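3.2 Storage units and where things were put back

The second part of the study dealt with shared storage in small workplaces. We wanted to know whether the shape of a storage unit affects how often items are returned to it after use. Earlier work on this question has mostly looked at cupboards and drawers, where the contents are hidden once the door is shut. Open units have had less attention, although they are common in staff kitchens, craft rooms and clinics.

Six sites took part, all of them let through the Masilela office scheme. Each site kept its usual storage for the first half of the study and then changed to an open unit with two levels. Staff were told that the furniture was being replaced but were not told what was being recorded. A return was logged when an item was back on any level of the unit by the end of the working day. Items left on desks, window sills or draining boards were logged as strays.

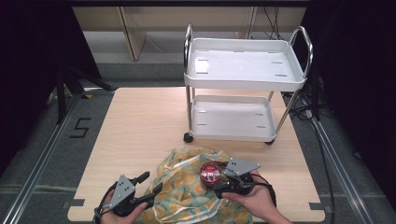
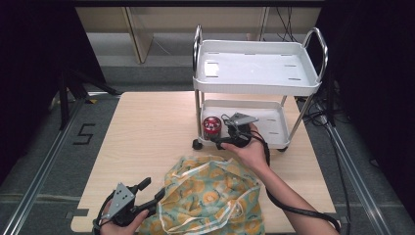
Figure 2. Two-tier utility cart with a white upper and lower tray and a handle at each end.

We logged 300 items in total. Strays fell at every site after the change, though the fall was small at the two sites where desks were furthest from the unit. At the Plesirel site, which had the smallest kitchen, tea and coffee things were nearly always returned, while scissors and tape went missing as often as before. Staff there said in the closing interviews that stationery was needed in several rooms and that walking back with it felt like a waste of time.

The level on which an item was put mattered less than we had expected. Heavy items tended to end up low down and small ones high up, whatever the labels asked for. At the Rillisari site the labels were taken off by staff in April, and the rate of return did not change afterwards. We therefore left labels out of the main model.

Distance had a clearer effect. Items used within 14 paces of the unit were returned more often than those used further away, and this held for both kinds of storage. Floor plans were drawn up by hand at each site, so the distances should be read with some care. Differences between morning and afternoon use are taken up in section 3.3.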